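Workamell Vlad multiroom audio controller

The Vlad is a small wall or shelf box that runs up to 9 zones of music off one amp rack. Volume, source, on and off, sleep timer. No subscription, no account needed, works with the internet down. Made for us in Trestholm and kept in stock at the Ustham shop.

Size 132 x 126 mm, 40 mm deep. Black or cream. Power over the network cable or from the plug-in supply (included). Both at once is fine, it picks the cable first.

What it plays
FLAC, MP3, AAC, WAV, internet radio, line in. Shared folders on your own network. Gapless works on FLAC and WAV, on MP3 it depends how the file was made. Playlists in M3U only at the moment, PLS coming, Octavian Rusu is on it.

Setting up
Plug in network, wait for the light to go steady. Then open the setup page on any computer on the same network, the address is on the sticker under the base. Name your zones, press Save, press Restart. Do not skip the Restart, most of the emails we get are this.
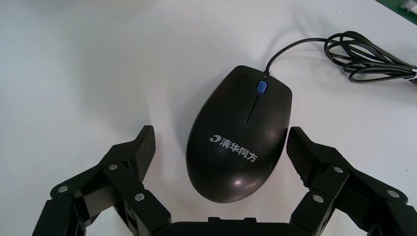
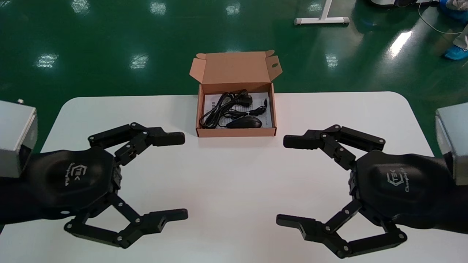 Remote control and keys. The infrared remote in the kit comes paired, and the default keys are volume, mute, next, back and the nine number keys for zones. Change any of them under Controls / Keys. You can also leave a mouse on the back port, an ordinary wired one with a scroll wheel like the black one in the first picture will do: wheel for volume, left button for play and pause, right button for next zone. Wheel direction can be flipped on the same page. Wireless ones work if the reciever is plugged in before you switch on.

Firmware
Current version is the November one. Fixes the radio dropping out after the sleep timer, and the zone names going back to default if you used an apostrophe. Back up your settings first, Setup / Backup, takes a few seconds. Dont pull the power during the update.

In the kit
Controller, plug-in supply, remote with batteries, wall plate, four screws, short network cable. Amp and speakers not included.

Orders
Orders in before 3pm go out same day, except Wednesday when the Ustham shop is shut. Spare remotes and wall plates sold seperately. Trade prices and anything over five units, ask for Safta Bogdan. Returns within the month, in the original box please, with the supply.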